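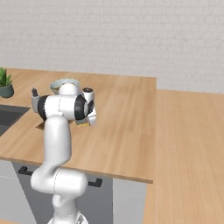 Vilho Ojala objected, at the reading group in November, that a gloomy issue is usually the editor's doing and hardly ever the poets'. The poets send six things and the editor takes the bleak one. We think he is half right.

Figure 3. White arm reaching over a light wooden countertop.

4.2 Tone and order of contents

Tundwood gets 2,000 submissions a year and prints 20. Clundero prints more, pays less. Both were read cover to cover for this section, then again out of order, by two readers (Verbeke and Hermans) who did not compare notes untill the end. Each piece marked dark, mixed or light. Crude, yes, but agreement was good on the poems. Less so on the short fiction, where endings caused most of the trouble.

Order matters more than we expected. A funeral poem straight after another funeral poem was marked dark by both readers. The same poem read cold, on its own, often came back as mixed. Sanne Verbeke changed her mind on the hospital sequence in Clundero three times and it stays in the table as mixed.

Prose under 400 words behaved like verse. Longer stories did not, they seem to carry there own weather. Dekker (the spring number only, the autumn one never came) fits neither pattern and is left out of the totals.

Editors' notes were not marked. Two of them do warn the reader that a hard issue is coming, which may well colour what follows. See 4.3 for the one magazine that let us see its rejected peices.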